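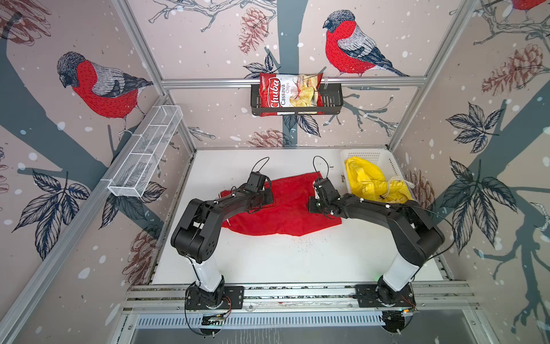 Red cloth on the white work table at the Mamani laundry room, with a yellow item in the basket behind.

Mamani laundry room changes how it sorts drawstring clothes

Shorts and pants with waist cords will be handled separately from flat items under a new sorting procedure. Cords are to be checked before folding, and small items will go back to customers in baskets in place of sealed bags.

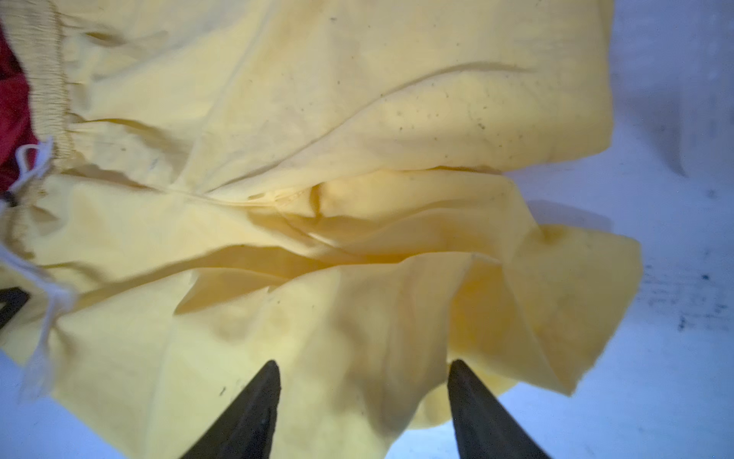
CLOKSTEAD, 22 May 2024 — The Mamani laundry room has begun sorting garments with gathered waistbands and drawstrings apart from plain cloths and towels, after a review of 514 returned items found that most complaints concerned cords.

The review was carried out by Rosaura Ríos, who manages the room. Of the items examined, 119 had a cord that was frayed at one end, pulled out on one side or missing. Creased hems were the next most common fault. Plain cloths accounted for very few returns.

Under the procedure, a garment is first spread on the table with the waistband away from the worker. Both cord ends are pulled level and tied in a single loose knot. The legs are then laid one over the other along the seam, and the waistband is folded in last so that the elastic does not push the stack open. Flat cloths skip these steps and are folded in thirds.

Colors are still separated before washing. Red and yellow fabrics may share a table afterward, but are not stacked together until fully dry.

"The cord is the weak part," Ríos said. "Cotton cords fray sooner than the cloth wears out, and a frayed end catches on the next thing in the pile."

Replacement cords are supplied by Sketer, a trimmings wholesaler, in packs of 300. They are cut to length on site and fitted at no charge on garments that come in with a regular order. Customers who do not want a cord replaced can say so on the order slip.

Gladys Yupanqui, who runs the Lemlow alterations shop, will take garments with torn cord channels or split waistbands. These repairs are priced separately and take 5 working days.

The laundry room will compare its returns against the first review in October. Opening hours are unchanged.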